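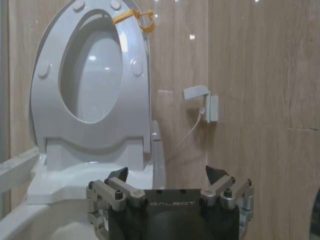
5 min read

Teaching the lid task by remote control
Līga Vanags, Giltel

In this tutorial I show how we record the toilet lid task with remote control. I suppose that your arms are already calibrated and that you can move both grippers without delay.

1. Set the start position

Put the robot in front of the toilet and bring both arms up, one on each side, with the fingers open. Save this pose under a clear name. We use "lid_start", and all our recordings from Krūmiņa begin with it.

2. Practice without recording

Do the movement 5 times before you save anything. Go slowly near the hinge. The wrist camera sees the raised lid very well, but it does not see your elbow, so look also at the head view. A cable on the wall can catch a finger - keep your path in front of it.

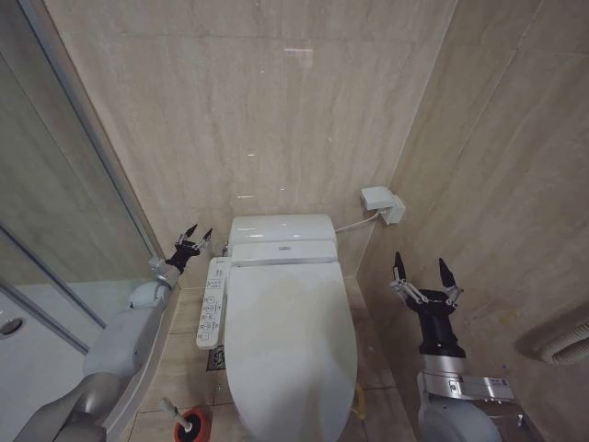

3. Record

Start the recording, wait one second, then move. Touch the lid at its front edge and lift with one arm only. The other arm stays open and still. When the lid is up, open the fingers first and pull back after. If you pull back too early, the lid comes with you.

4. Keep or delete

Watch every recording the same day. From our first 55 we kept 47. Delete those where you stopped to think for a long time, because the robot will learn the stop also.

For closing the lid, use the same steps from the raised position and save them in a separate folder.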